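Wednesday, bench 2

Vesotholm gripper kit, loan unit, second session. Loan runs through the end of April, then we buy it or ship it back. Notes so far are under Inbridge / eval / grippers.

**Setup**

- Wrist plate, two fingers, wrist camera, marker tag on the plate
- Finger pads: stock black, not the textured spares
- Controller firmware as shipped. The updater wants a vendor login and we don't have one yet.
- Speed limit 50 percent for all cabinet work

Plate bolted straight to our flange, no adapter. One of the four screws supplied was too short to reach full thread and was swapped for one from the drawer. Torqued to 5 N·m. Schnyder quote includes a "complete mounting set", so ask them about the screw before we sign anything.

Camera calibration took two tries. First one failed with error 9, which the manual lists as "reserved". Power cycled, repeated, passed. Saved the result as bimberg_cal_b because the software will not overwrite an existing file and gives no message when it refuses.

**Reach into white interior**

This is the case I care about. Most of what we handle at the Bimberg site sits inside pale enclosures, and the old gripper's camera lost contrast there. Ran approaches with the fingers open, stopping short of contact, and looked at the wrist view each time before closing.
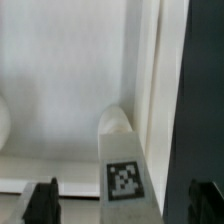
*Wrist view on approach, fingers open, white rounded object just past the plate. Marker edges soft.*

Marker pattern is still readable by eye at this softness. Whether the detector is happy with it is a separate question; the log only writes a pass flag per session, with no per-image score. Need to find out if there is a verbose mode.

White on white is the weak spot. The edge of the rounded object against the back wall is mostly a shading difference, and the plate covers the area directly below it. I would not trust an automatic edge fit here without a second view. The black fingers separate well from the white surfaces, less well where the right one overlaps the dark panel. Light gray or colored pads might help on that side. Vendor list shows pads in black only.

Existing scuffs and smudges on the lower part of the plate. Noted on the loan sheet so we don't get charged for them.

**Cost**

Spare finger set is 495 per pair, excluding shipping. High for a wear part. Pads alone are not sold separately according to the price list, but the pads clearly come off, so ask.

**Open**

- Vendor login for firmware
- Meaning of error 9
- Fixed exposure: the menu has the entry but it is grayed out
- Repeat the same approach at lower speed and compare marker sharpness
- Try the textured spares before the unit goes back

Arm parked, unit left mounted. Please don't rerun calibration until the file naming is sorted out.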